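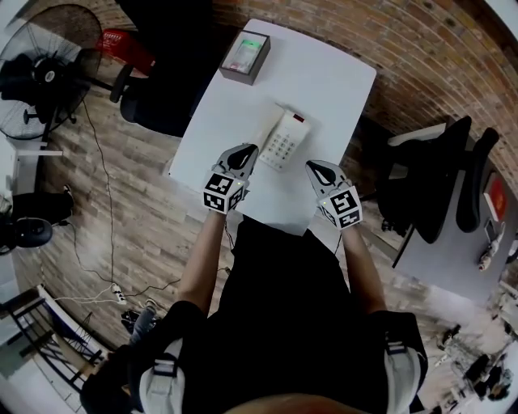 Jukix hand grippers: dropped tracking and jaw faults

Why did tracking drop out in July?
A firmware update changed how the Jukix gripper handles a lost marker. Before the update it logged a gap. After it, the gripper repeated the last known position for up to 500 milliseconds and logged that as good data. Recordings made on the update can show a hand standing still and then jumping.

Which units are affected?
Serial numbers ending in 30 through 78, if they were updated before the fix came out. Units that shipped from Curholm already have the fix.

How do I check my recordings?
Run the Flillmont checker on the session folder. It flags any stretch where the position is exactly the same from one sample to the next. Sessions with over 1000 flagged samples should be recorded again.

Can the fault hurt anyone?
The grippers are worn or held and have no motor, so the jaw can't close by itself. A robot arm replaying a bad recording is another matter – the jump comes through at full speed. Don't replay July sessions on an arm until they have been checked.

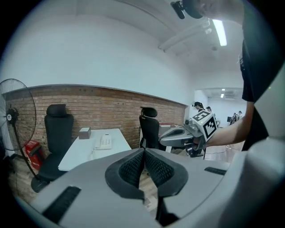 Heather Mahuika writes that her left gripper still drops out with the fix installed, always when she turns the cube away to pick up a handset.
That is a different problem. The marker is hidden from the head camera, and the log should now show a gap. Send us the log if it doesn't.

The finger pads are slipping. Is that related?
No. Order replacement pads from Ismail and recalibrate the jaw after fitting them.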